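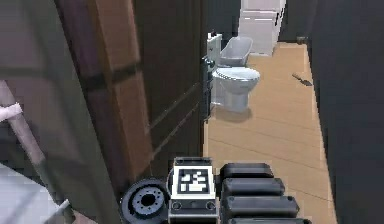 The door is the hard part. Every company that wants to sell a robot for the home learns this sooner or later, and most of them learn it in a customer's hallway. Skanar decided to learn it in software first. Its new product, called Praltus, is a kit of virtual apartments in which a mobile robot with an arm can practice housework before it touches a real handle.

I spent an afternoon in the Skanar office in Bokham, with a cup of tea and a laptop, trying the kit by myself. The installation took 38 minutes, and for most of this time I only watched a progress bar. After that I could choose a home, choose a robot and choose a task. I began with bathrooms, because they are narrow and a robot has little space to turn in them.

Pui-shan Fang leads the small team that builds the rooms. She told me that the first customers asked for kitchens, always kitchens. "But a person who needs help at home needs it in the bathroom also," she said. "There the robot must pass a door, stop near the toilet and not push anything over. If it can do this, the kitchen feels large."

The virtual doors have weight and friction, and both can be changed with a slider. I made one door very heavy and my robot pushed against it for a long time without result, which was a little sad to watch. With the normal setting it went through on the third try. Small things can also be left on the floor, and the user decides if the robot should pick them up or drive past.

The view from the robot's own camera is the part I liked most. You see the wood of the door come close, and you understand quickly why a machine gets confused there. Half of what it sees is wall.

Not everything is so good. The light in the rooms is soft and even, much kinder than the light in my own bathroom, and there is no steam on the mirrors and no water on the floor. Fang said that wet floors are planned, but she did not want to give me a month. The manual is also thin. I needed to ask 2 times how to save a session, and the answer was in a menu with the name "Tang", after the older program from which Praltus was made.

The license is sold per team, for up to four seats, and schools can ask for a lower price. For a hobby user it is too much, I think. For a small laboratory that has one robot and no spare apartment, it is worth a trial. The trial version has three homes, all with working doors, and it stops after some weeks of use. I still have mine on the laptop, and the heavy door is still closed.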